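Ambulance Readiness Walk-Through, Griltham Station, with my notes

Posted in: Station Life, March 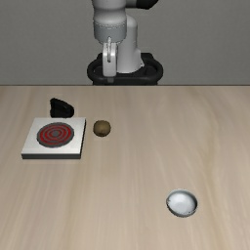
Robot arm at a wooden tabletop, computer rendering.

We got through the worst of the respiratory season and the county wants every rig checked again before the spring numbers come in. I did Unit 1056 and Unit 838 myself and Dwayne Ferreira did the spare. A few of you asked to see the list with comments, so I typed it up more or less the way I scribbled it.

OUTSIDE OF THE VEHICLE

Tires, tread and pressure — OK on both. The rear inside tire on 838 was a little low, and I topped it up.

Emergency lights, all sides — OK on 1056. On 838 the left rear flasher is out. Bulb is on order, so please don't write it up again, I've got three slips for it already!

Back doors open and latch — OK, though 838 still needs that hip bump everybody knows. I marked it "monitor" and I'd like it fixed before summer.

Shore power cord and plug — OK. Somebody wrapped the cord around the mirror again.

PATIENT COMPARTMENT

Exhaust fan runs on high — OK on 1056. Noisy on 838 but it pulls air fine. Run it the whole trip with any coughing patient, and leave it on with the doors open afterward while you wipe down.

Window between cab and back closes all the way — FAIL on 838. It stops short by the width of my thumb. This one bugs me the most (I drove all of last winter with that window) and I asked for it to be bumped to the top of the repair list.

Stretcher locks, straps, rails — OK. Straps on 1056 were replaced after the Drondlow run.

Main oxygen — OK. Portable bottle on 1056 was under a quarter, swapped.

Suction unit holds pressure for 60 seconds — OK on both. Time it with a watch, please. Counting in your head goes fast when you want your lunch.

Sharps container below the fill line — FAIL on 1056, changed on the spot.

MASKS, GOWNS AND CLEANING

Fitted masks, every size on the crew — PARTIAL. Plenty of regulars, only a couple of smalls. Luik station has extra and said they'd send a box over with the next transfer.

Gowns and gloves — OK. Gloves are now in the upper cabinet on the right, same spot in every rig, so nobody has to dig.

Face shields not cracked — two tossed, replaced.

Surface wipes, in date — OK. One tub had its lid off and was dry as toast, so that went in the trash.

Cleaning log signed after each transport — needs work. I found blanks on both clipboards. I know the line outside Vomside Hospital gets long and you just want to get back, but the next crew has no idea what rode in there before them. Initials and a time, that's all I'm asking.

PAPERWORK AND RADIO

Radio check with dispatch — OK, clear both ways.

Hospital diversion sheet is the current one — FAIL on 838, which had the old one with the Vomside entrance still on the north side. New one is taped up.

Mileage since last service — 3784 on 1056. Fine for now, but I'd book it.

STILL OPEN

Left rear flasher, 838
Cab window, 838
Back door latch, 838 (monitor)
Small masks, waiting on Luik
Spare rig — Dwayne's sheet is on the board by the coffee maker, and his handwriting is better than mine

If you fix anything on this list, write the fix next to it on the board copy and put your initials on it. I'll go around again once the window part shows up.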